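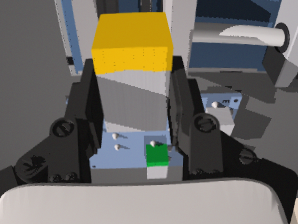
Rendered view of a yellow and grey block between two gripper fingers.

Looking After Football Gear at Home
Wendley District Football Club
Member information, updated May 31, 2022

The club issues jumpers, shorts and training balls to more than 180 players each season. All items remain club property until they are returned at the end of the season, and families are asked to care for them as set out on this page. The advice was prepared by Bernadette Gallagher, equipment officer, and applies to junior and senior grades alike.

Before washing

Mud should be left to dry fully. Once dry, most of it can be removed outdoors with a stiff brush or the back of a butter knife. Wet mud that is rubbed or rinsed in hot water will work its way into the knit and is then very difficult to shift.

Check pockets, sock toes and the inside of sleeves for strapping tape. Tape that goes through a hot wash leaves a grey residue on everything else in the load.

Turn jumpers inside out so that the numbers face inward. Fasten any hook-and-loop tabs on gloves or shin guards, or wash these items separately in a mesh bag.

Stains

Grass: Apply a little liquid detergent directly to the mark, work it in with an old toothbrush and leave it for half an hour. White vinegar mixed with an equal amount of water may be used on white shorts. It should be tested first on an inside seam.

Blood: Rinse in cold water only, from the back of the fabric. If a mark remains, soak the item overnight in cold water with a spoonful of salt. The rules do not permit a player to take the field in a blood-stained jumper, so please check collars and cuffs carefully.

Liniment and sunscreen: Dishwashing liquid lifts oily marks better than laundry powder. Apply, leave for several minutes and rinse before the main wash.

Chlorine bleach must not be used on any club item. It yellows the white panels and weakens the stitching around the numbers.

Washing and drying

Wash in cold water on a gentle cycle, with dark and light colours kept apart. Fabric softener should be left out altogether, as it coats the fibres and traps odour. Half a cup of white vinegar in the rinse compartment is a suitable replacement.

Jumpers are to be dried on a line or rack in the shade, hung from the hem. Tumble dryers crack the numbers and shrink the cuffs. The cost of replacing a jumper damaged in a dryer will be passed on to the member.
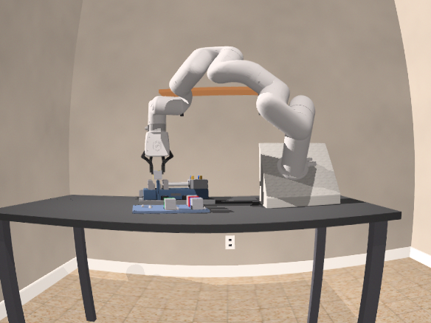
Boots

Knock the soles together outside as soon as the boots come off, then remove the laces and insoles. Wipe the uppers with a damp cloth and a small amount of mild soap. An old toothbrush will clear the grooves around the studs. Boots should never be put in a washing machine.

To dry, pack each boot loosely with newspaper and stand it in a well-aired room. Change the paper after 2 hours and again before bed. Heaters, ovens and car dashboards soften the glue that holds the sole, and most of the split boots seen at the clubrooms have been dried in this way.

Leather boots benefit from a thin coat of conditioner every 3 weeks during the season. Synthetic boots need none. Worn or chipped studs should be replaced in full sets, with a smear of petroleum jelly on the thread so that they can be removed later.

Balls

Wipe down after use and dry at room temperature. A leather ball that has been soaked will swell if it is left beside a heater, and it seldom returns to shape. Moisten the inflating needle before inserting it. Over summer, let out a little air — enough that the surface gives under the thumb — and store the ball indoors.

Mouthguards

Rinse in cool water after every session and clean with a soft toothbrush. Store in a vented case. Hot water will distort the fit. A mouthguard with tears or bite-through marks should be replaced before the next match.

Gear bags

Empty the bag on the night of the game. Shake it out, wipe the lining with diluted vinegar and leave it open until morning. An open tub of bicarbonate of soda placed in the bag between games will deal with most lingering smells — remember to take it out before packing.

Repairs and returns

Small tears may be mended at home with polyester thread in a matching colour. Torn numbers and split collars should be handed in at the Motlow Street clubrooms, where Piret Liepiņa arranges repairs. Please attach a note with the player's name and grade. Items for repair must be washed and fully dry when handed in.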